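Necklace storage

Necklace storage is the keeping of necklaces, pendants and loose chains in trays, boxes, cabinets or on hooks when they are not being worn. It covers both home storage and the kind used in shops, where the same pieces of furniture also serve for display. The main problems it deals with are tangling, tarnish, scratching and strain on the links and the clasp. Of these, tangling is the most common in the home and tarnish the most common with silver.

A necklace can be stored flat, hung or coiled. Many jewelry boxes combine at least two of these, with hooks inside a door or lid and padded compartments below.

Flat storage

In flat storage the necklace lies on a tray or in a shallow drawer. The tray is usually lined with velvet, suede cloth, felt or a similar soft covering that has enough nap to hold a chain in place. On a smooth surface such as glass or bare wood, a light chain slides each time the drawer is opened, and the strands cross.

The chain is laid out in two strands, side by side, with the pendant at one end. Fine chains are fastened before they are put down. An open clasp leaves two free ends, and a free end is what passes through a loop and starts a knot. Heavier chains, such as curb or wheat chains, can be left open with little risk, though most owners fasten them anyway.

Pale linings show a dark chain or a colored stone well and are popular in shops for that reason. They also show lint, hair and skin oil sooner than dark ones, and need more frequent cleaning. A cream or white tray that is handled all day may be brushed every evening and relined every couple of years. Dark linings hide dust but can shed dye onto pearls and other porous materials when damp.

Silver chains are often shown on a light tray, where a small clear-stone pendant depends more on its sparkle than on contrast with the cloth. Clear acrylic blocks and risers are used on such trays to support rings, earrings or price cards.

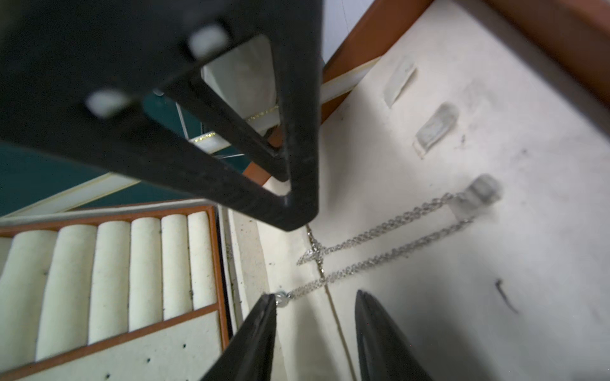 Should a chain be stored with its pendant on?

It depends on the weight of the pendant. A small pendant on a fine chain can stay where it is, as taking it off and putting it back wears the bail and the end links more than leaving it does. A heavy pendant is better kept beside the chain, in the same compartment, so that its edges do not rub the links.

Tray sizes are not fully standardized. Stackable trays made for the trade follow a small number of common footprints so that they fit display cases from different makers. Home trays vary widely and are often cut down to fit a particular drawer. A full-length tray suits long chains. Short chains and chokers can be laid across the width of a tray, and a divided tray with long channels keeps each one apart.

Coiled storage and presentation boxes

A presentation box is a small hinged box made to hold one or a few pieces. The outside may be wood, card or metal covered in paper or leather, and the inside is lined with fabric over padding. A clasp at the front keeps the lid shut. Boxes for one necklace usually have a flat pad with a slit or a pair of notches at the top edge. The chain is tucked into these and the spare length goes behind the pad.

Boxes with several padded compartments are more flexible. A bracelet, a pair of earrings and a coiled necklace can each take one. To coil a necklace, it is fastened, laid in a loose circle on the palm and lowered into the compartment with the pendant last. Winding it tightly around the fingers puts a twist in the chain, and snake and herringbone chains will hold a kink that cannot be pressed out at home. These two types are best kept flat.

The padding in older boxes is often foam. It breaks down with age into a sticky powder that clings to the links, and the usual repair is to scrape it out and put in cotton wadding under new cloth. The replacement cloth should be 100 percent cotton or silk. Wool felt gives off sulfur compounds that darken silver, which is a common cause of tarnish in boxes that were otherwise kept closed and dry.

Presentation boxes are frequently left open as part of a shop window or a table setting, among plates, bowls and mugs, where the lid works as a backdrop. The box at the back in such an arrangement is normally propped or placed with its lining facing the viewer. Beige and gray linings are chosen for this use more often than strong colors.
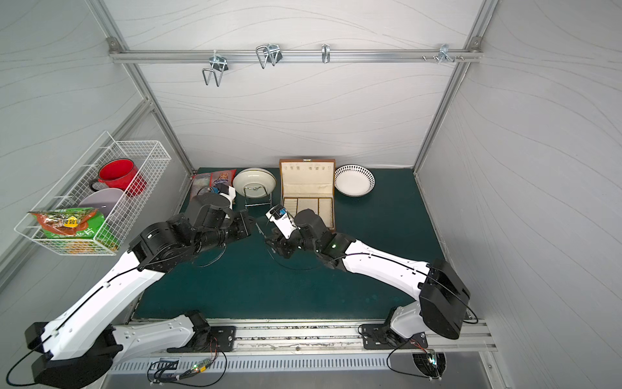 Hanging storage

Hanging keeps the chain straight under its own weight and is the simplest guard against tangling. It uses hooks, pegs, a rail, or a row of small notches along a bar. In a jewelry cabinet the hooks are set high on the inside of the door or under the top panel, with enough clear height beneath them for the longest chain to hang without touching the floor of the compartment. A chain that reaches the floor piles up there and tangles like any other.

Spacing matters more than the number of hooks. The Brastel cabinet, a tall tabletop type sold through mail order, was first made with its hooks set close together, and its printed instructions told owners to use every second one. The later Buleo pattern has fewer hooks, wider apart, and a cloth pocket along the bottom that catches the ends of long strands – an arrangement that other makers have since copied.

Necklaces with very fine clasps are sometimes hung from a loop of cord, ribbon or soft string in place of a bare hook. The cord takes the friction of the hook and spreads the load, and it can be replaced when it frays. It has to be tied off neatly. A long loose tail of cord will work its way around the chain and cause the knotting that it was put there to prevent. Cotton cord is preferred. Elastic stretches, and the necklace gradually sinks in the cabinet.

Strung necklaces should not be hung at all for long periods. Pearls and beads on silk stretch the thread, and gaps open between them near the clasp. Heavy chains with hollow links can also lengthen slightly over the years.

Cabinets are often built with wooden sides and a lighter back or top panel in painted board. The pale panel makes a thin chain easier to see but scuffs readily, and hooks or clasps that swing against it leave gray marks. Most of these come off with a damp cloth. Deeper ones are sanded lightly with 400-grit paper and touched up. Dust collects along the bottom seam of the compartment, and a removable liner there makes cleaning quicker. 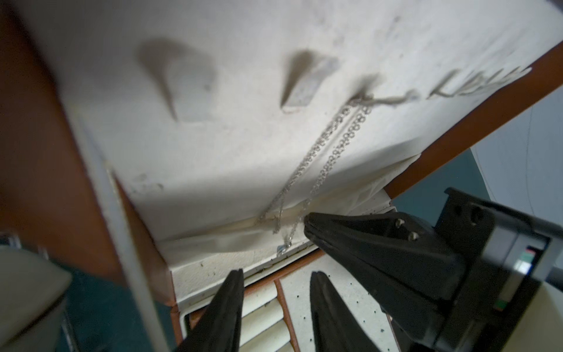 Tülin Dursun disagrees with the general preference for hanging and has written that "a chain on a hook is out in the air all day, and with silver you pay for that in polish." She recommends hanging only the necklaces worn each week and keeping everything else in closed bags, flat, with the clasp fastened.

Tarnish and air

Silver darkens when it reacts with sulfur in the air. The reaction is faster in humid rooms, so bathrooms and kitchens are poor places for a jewelry cabinet. Closed storage slows it. Anti-tarnish strips, which absorb sulfur before it reaches the metal, are placed in drawers and boxes and replaced when they change color. Small zip bags work well for single chains. The chain is fed in with the clasp left just outside the seal, so that it cannot double back on itself.

Rubber bands, newspaper and some kinds of cardboard also tarnish silver and should be kept out of the drawer. Gold needs less care, though lower-karat alloys can dull. Plated chains wear through where they rub, and are best stored one to a compartment.

Untangling

A knotted chain is laid on a flat, light surface and unfastened. The pendant is removed if it slides off freely. Two pins are put into the middle of the knot and moved gently apart until a loop opens. Pulling at the ends closes the knot further and can stretch the links. A drop of baby oil helps with very fine chain, and is washed off afterward in warm water with a little dish soap. Pearls, opals and glued stones should be kept away from both.

Collections

Large collections use the same methods on a bigger scale. The costume jewelry store at Majimbun holds 3,029 necklaces, nearly all of them flat in shallow drawers lined with unbleached cotton. At Brornudero, 100 chains are kept hanging in a glazed cabinet for visitors and are changed for others each December.

See also

Jewelry box
Clasp
Silver polishing
Display case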